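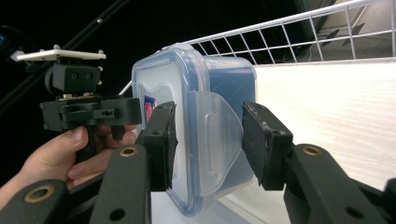
Household chores still mostly out of reach, Welotex trial finds

October 2021

Food containers with locking lids remain one of the harder ordinary objects for a machine to handle, according to results released by Welotex, which has spent most of the year recording kitchen and stockroom tasks with hand-held grippers. The company published figures from its first full round of tests alongside a short technical note.

The work was done at the company's Florkside site, where people perform each chore while holding a gripper in place of using their fingers. The recordings are then used to train a control policy, which is run on a fixed arm fitted with the same type of two-finger gripper. The round used 1135 recorded demonstrations. The trained arm was then given 649 attempts at tasks drawn from the same list, with objects set down in positions that did not appear in the recordings.

Simple transfers did best. Picking up a closed container from a clear surface and placing it on a shelf was completed in most attempts, and the note describes the remaining failures as minor, usually a box set down at an angle or too close to the shelf edge. Performance fell when the same container had to be taken from between two others. It fell again when the arm was asked to open one.

The lids account for much of the difficulty. A flap lock has to be pressed or lifted at a particular point while the body of the box is kept still. A single two-finger gripper can do one of those jobs at a time. In the demonstrations the operators got around this by using a second gripper in the other hand, and the note says that two-handed recordings were longer, more varied and harder to learn from. The test arm worked alone and had to brace the box against a stop fixed to the table. Boxes that slid off the stop were counted as failures even when the flap had come free.

Clear plastic was a separate problem. The policy works from camera images, and transparent or frosted lids show whatever is behind them. Welotex reports that the arm tended to close too early on clear lids and too late on dark ones. Changing the position of the work lights helped with some boxes and made others worse. The company has not added a depth sensor and says it wants to find out how far ordinary cameras can go first.

Grip force was held constant throughout. The setting was chosen to carry a full container without slipping, and it was high enough to bow the sides of the thinner empty ones. On two models of box the pressure was enough to pop the lid. The note recommends variable force for the next round but does not say how the value would be set.

Shop-floor tasks gave a similar picture. Moving sealed cartons from a tote to a bench was reliable. Turning cartons so that labels faced outward was less so, and hanging items on pegs was dropped from the list after early runs. Vatevico, which supplied the shelving layouts for the stockroom tests, said it had no plans to put the system into its own stores and was taking part to learn which shelf spacings cause trouble. Gaps that are comfortable for a hand were often too narrow for the gripper fingers to open in.

Speed was not a goal of the round, and the figures should be read with that in mind. A person clearing a small table of containers finished well before the arm had moved its second box. Welotex limited the arm's speed for safety and says the limit will stay in place until the failure modes are better understood.

Akgül, a kitchenware distributor that lent part of the container stock, has asked for the results to be broken down by closure type. Welotex says it will supply the table once the repeat runs are complete. It has also agreed to test stacked and nested boxes, which were left out this time because the arm could not separate them.

The company makes no claim that the system is ready for use in homes. Its note lists washing up, wiping, and anything involving liquids as outside the present scope, and gives no date for adding them. A second round is due to begin in January, with the same arm, a revised fingertip pad and a smaller set of tasks. Opening flap-lock containers stays on the list. Screw-top jars do not.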